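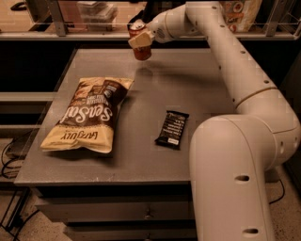
*Red can and bag of chips, grey metal table*

# Technical meeting, Pridine workshop – September

**Present:** Ramesh Agarwal (chair), Severino Nieto (minutes), P. Katiyar, two fitters from the Zetville branch
**Start:** 9.30

**1. Previous minutes**
Agreed with one correction: item 4 should read "rebound", not "compression".

**2. Gearbox rebuilds**
Agarwal reported on the returned five-speed units. Second gear selector forks show wear on the thrust face, always on the same side. Hardness checks on the old forks were within limits. Katiyar thinks the shaft end float is set too wide at assembly and asked for shim sizes to be written on every job card. Agreed. Zetville will do the same.

**3. Clutch plates**
The Gorkotex plates have now covered 3000 miles in the workshop bike with no slip under load. Drag when cold is still noticeable – first gear goes in with a clunk. Nieto to try the lighter oil before any change is made to the plate stack. Prices held until the next order.

**4. Cylinder work**
The boring bar is cutting a slight taper on the longer barrels. Katiyar has reset the spindle and will measure again on Friday. Until then no barrels over 89 mm bore are to be taken in. Customers already booked should be telephoned.

**5. Torque settings**
Two wrenches failed the check at 80 Nm and have been sent for repair. The third was correct at 80 and 95 Nm. It stays on the engine bench and is to be wound back to zero after use.

**6. Parts washer**
Filter changed. Fluid to be replaced when the drum arrives – delivery date not known.

**7. Any other business**
Zetville asked for a copy of the fork seal driver drawing. Nieto to send it.

**Actions**
- Job card layout, shim column: Agarwal
- Oil trial, drawing to Zetville: Nieto
- Taper measurements, calls to booked customers: Katiyar

Closed at 10.45. Next meeting at Zetville, same time.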